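I went in wanting to talk about tile. She wanted to talk about hair.

"You can put that first," she told me, before I'd even found my pen. "The basin is where people give up."

She has cleaned bathrooms for a living for 38 years, first in guesthouses, then at the Eltgate apartments, and these days mostly for families who found her through a neighbor. I'd asked for half an hour. We talked for nearly 119 minutes (I checked my recorder afterward!) and I came home and cleaned my own sink before I took my coat off.

So – hair. Her rule is that you never start with water.

"Water sends it down or glues it flat," she said. "Then you're chasing it with your fingernail. Take a dry cloth, start at the far side and come in toward the drain. Pick it up, don't push it."
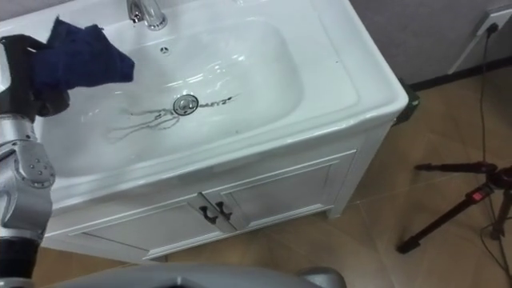
*Hair by the drain. Get it out before you run the faucet.*

I confessed that I usually just turn the tap on full and hope. She gave me a look I won't forget in a hurry. A white basin is kinder than it seems, in her opinion, as at least it shows you what you've missed. Her least favorite sink ever was a speckled brown one at a place called Plustetti. "You could lose a whole wig in that thing."

We moved on to cloths, and this is where she really got going. She owns 200 of them. They live in a Kramer crate in her hallway, folded in quarters, and she takes seven to every bathroom.

"Dark ones for the sink and the tub, light ones for the mirror," she said. "With a dark one I never have to worry about makeup stains. I don't care what color you pick, but pick one and stick to it." 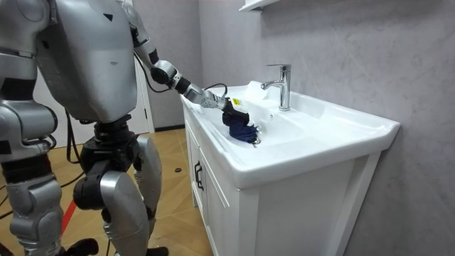
**Riltex Home Notes staff writer**

I wanted to know about the cloth itself. Does it have to be something fancy? She laughed. An old T-shirt will do fine, she said, as long as it's soft and has been through the wash a good few times. Bunch it up loosely so it follows the curve of the bowl, and keep turning it to a fresh side. The bit everyone skips is the little overflow hole under the faucet. She twists a corner of the cloth into a point and works it around the rim.

"And lift the stopper if it lifts! People polish the top until they can see their teeth in it, and what's underneath is a swamp."

Only after all that does she let any water in. Warm, a drop of dish soap, wipe, rinse, and then a dry cloth over the chrome. No sprays? Hardly ever – they make her sneeze, and she says half the streaks she gets called about are just old spray.

The floor comes last, and she had opinions there too. She likes wood-look tile but warns that the grout will tell on you, especially right where you stand to brush your teeth. Before she mops, she crouches down and looks along the base of the vanity for earring backs, bottle caps and whatever else has rolled there.
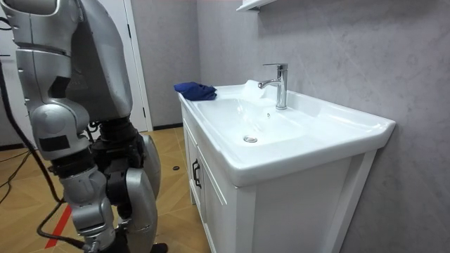

*The strip of floor in front of the vanity deserves a look of its own.*

"I once mopped a contact lens case halfway down a hall," she said. "Now I look first."

I asked how often a sink really needs the full treatment. Once a week if you live alone, she thinks, and twice if there's long hair in the house. In between, a quick dry wipe after the morning rush is plenty, and she keeps a cloth on a hook by her own sink for exactly that.

I never did get to my tile questions. She's promised me another afternoon, and she says to bring the shower curtain.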